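Mapplebeck library gets its Saturday-style hours back

August 10, 2026

I've been moaning about the opening hours at Mapplebeck library since March, so it's only fair that I tell you the good news as well. From next month the doors will stay open until eight in the evening, four nights a week, and I for one am thrilled (my overdue books less so).

The change comes after a petition started by Kenza Zaki, who runs the bakery two doors down and got fed up with seeing people rattle the handle at ten past five. She was hoping for a few hundred names. She got 3,856! I signed it myself, on a flour-covered clipboard, while waiting for a cheese twist.

"People finish work at half five and the place is already dark," she told me. "I just thought, well, somebody ought to ask."

The town has agreed to pay for 10 extra staff hours a week, and Younes Hajji, who has been on the front desk for as long as I've had a card, will be doing most of the late shifts. He's asked me to pass on that the photocopier still closes at five — something to do with the contract — and that the back stairs are out of use until the new handrail goes in.

There's more on the way, too. The reading room is getting 80 new chairs, and the local history shelves are moving downstairs, which will please anyone who has ever lugged the Claltetholm parish books up and down for a school project. Radwa El Idrissi is starting an evening Arabic class in the small room, and the chess lot are coming back after two years in the pub.

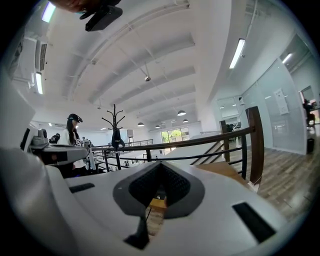
*Two white grippers, with a wooden floor showing below.*

Not everyone is happy, mind you. Mohcine Fahmy lives opposite and is worried about parking, and having tried to leave the car on that road myself I can see his point. The town says it'll look at it again before winter.

Late opening starts with the new timetable, and you can pick up a copy at the desk or at Kenza's counter. Get there early if you want a cheese twist with it.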